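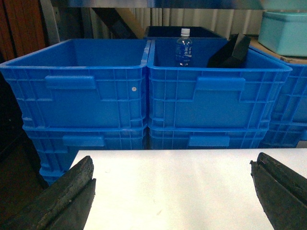
Ticket 172: Tambunan overshirt, wrong size labels in one batch

Filed under: Wholesale support > Menswear > Labeling and sizing

Status: Closed
Opened: 12 May 2022

Reported problem
The Plokthorpe store received 80 Tambunan overshirts in navy. Customers trying on a medium said it fit like a large. Staff measured one shirt and got a chest 5 cm wider than the size chart gives for medium.

Checks made
Asked the store to measure two more mediums, laid flat and buttoned, one inch below the armhole. Both came out the same as the first. The larges in the delivery measured correctly.

Compared the neck label with the care label in the side seam. On the shirts in question the neck label says M and the care label says L. The care label is sewn in at Pusska during cutting and assembly. The neck label goes on later, at finishing.

Asked Pusska for the finishing sheet. One bundle of larges was entered as medium - the bundle tag had the right size, the sheet did not.

Result
The store went through the whole delivery and found 25 shirts with labels that don't match. The size chart on the Tuvadance site is correct and was left alone.

Fix
Replacement neck labels mailed to the store. Their alterations desk will unpick the old ones and sew the new ones by hand, four corner stitches, no machine. Cost of the work to be credited on the August invoice.

Swing tags also need changing. The barcode follows the neck label, so the shirts scan as medium at the register until new tags are on.

Follow-up
Two customers kept their shirts and asked for nothing. One exchange was done in store. Pusska now checks the care label against the neck label before folding. No other colors were affected.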